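Picking a green

24 Oct 2018

The front hall has been the color of a manila envelope since we moved in. I have been meaning to fix that for six years. In August I finally told people I was going to do it, which was a mistake, as people remember.

The hall is small. It has one window, a radiator, four doors and a staircase, so there's hardly any wall to speak of, and I figured the whole thing for a weekend. A gallon, a tray, a couple of podcasts. I would be done by Sunday supper and insufferable about it until Christmas.

Then I went to Grollik, the paint place out past the Gukport ferry lot, and asked for green.

The man at the counter was very kind. He walked me over to a rack and left me there the way you leave a child at college. Grollik carries a line called Clinanance, and Clinanance comes in 173 greens. There is a green in it called Hesitation. There is one called Second Pasture, and I spent a good while looking for First Pasture before I gave up. I took home 22 of the little cards and taped them up next to the light switch, where they are still.

My wife's position is that the cards now count as wallpaper and we should declare victory. She also wants it noted that she likes the manila, and always has, and that she said so in the car the day we closed on the house. I have no memory of this. She remembers what I was eating.

I did buy sample pots. They're small and they cost more per ounce than decent whiskey. The first one looked like a pond, the second looked like a hospital from a movie in which the hospital is the problem, and the third one was beautiful from nine in the morning until just before eleven, after which it was brown. We are not home from nine to eleven.

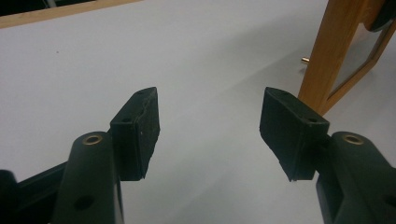 The trim is where things really came apart. I had assumed trim was white, in the way that milk is white, but Trygve Holmgren next door painted his whole house himself and has opinions, and he told me over the fence that white against a dark green looks like a pool table in a dentist's office. He wanted cream. I held out for gray, a pale one, with the green kept very dark and the metal warm. Look at the photo: dark green, those brass-colored bushings set into it, pale gray underneath. That's my whole argument, and I showed it to Trygve on my phone. He looked at it for some time and said cream.

So the door hardware became a subject. Ours is chrome, from whichever previous owner also put the carpet in the bathroom. Four doors' worth of brass knobs and plates comes to more than $200, and that's for the kind that is only brass on the outside. The real ones I closed the browser tab on. I found one old knob in a bucket at the salvage yard on Pollock Street for $54, which struck me as a lot for something in a bucket, and I bought it and put it on the closet. It's a lovely knob. It makes the other three look like they came with a rental car.

Meanwhile I have patched the nail holes, sanded the patches, and washed the walls with the stuff that takes the skin off your knuckles. Washed, they turned out to be a couple of shades lighter. My wife brought a chair into the hall to look at them properly and said it was like having a new hall.

I've narrowed it to two greens. One is the brown one. The other is Hesitation, and I'm waiting for a cloudy day to see what it does next to the radiator, which I haven't picked a color for yet. If anyone has painted a radiator and would do it again, I'd like to hear how you got behind it.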